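Kurdale students' table-clearing robot still has plenty to prove

10/08/2019

KURDALE – The robotics club at Kurdale Technical College says its two-armed machine will be able to clear a cluttered table on its own by the time it goes to the Bandthorpe Open next May. Going by a public demonstration at the college workshop, that leaves a lot of work and not much time.

The project, which the club calls Hlongwane, consists of two arms bolted to a rail in front of a white tabletop. The idea is simple enough to explain to a visitor. Put a mess on the table, press a key and let the arms sort out what is trash, what belongs on a shelf and what should be left alone. The club has been at it for 16 months.

In that time it has spent most of a grant from Dorkumden, a local parts supplier, and has changed its stated goal at least once. The original proposal, which is still posted on the college website, promised a machine that could help older residents in their kitchens. The current version of the project page talks about "two-arm handling of everyday items" and does not mention kitchens or older residents.

Club members said the narrower goal was the sensible one. It is also a much easier one to meet.

The demonstration was set for an hour and ran longer. The club made 38 attempts at moving single items from one side of the table to the other, and its own score sheet listed six as completed without a person stepping in. Members put much of the trouble down to the handoff, in which one arm is supposed to bring an item to the middle of the table and pass it to the other.
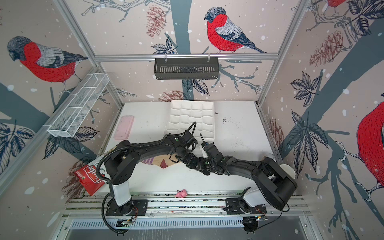

The two arms of the Hlongwane project meet over the work table in Kurdale. An egg tray and a pink plastic lid are among the items at the back.

The handoff is the part the club talks about most, and visitors asked why it is needed at all. Either arm can reach most of the table. A single arm would cost half as much, take up less room and have no partner to bump into. The answer from the club was that some things, such as lids and soft bags, are easier to manage with two grippers, and that the Bandthorpe rules award extra points for using both arms on one object.

That second reason sounds like the real one. Points are a fair thing for a student team to chase, but they are a poor guide to whether a machine is useful, and the college has been presenting this one as useful.

There are also questions about how much the arms are doing by themselves. For part of the session they were being steered by hand from a second station, which the club said was normal practice while it gathers examples for the software to learn from. That may well be so. The sign at the door said "autonomous" all the same, and several parents in the room seemed surprised when the matter came up – one had been filming for 10 minutes under the impression that the machine was making its own choices.

The club agreed to change the sign before the next open session.

None of this means the students have wasted their time. The wiring and the mounting are their own work, and members who joined with no experience can now take an arm apart and put it back together. The logs are kept in better order than those of many paid projects, and the club hands them over to anyone who asks. The low score from the demonstration is known only because the students wrote it down and read it out.

The college has been less careful. Its announcement described the project as "ready for the real world" and gave no test results of any kind. Asked for the figures behind that phrase, the press office sent a link to the same announcement.

Teams at the Bandthorpe Open must clear a table they have not seen before, with no hand steering allowed once the clock starts. Kurdale entered for the first time this year and was out after two rounds. Entries for next May close at the end of the winter term, and the club plans one more public session at the workshop before then. Admission is free.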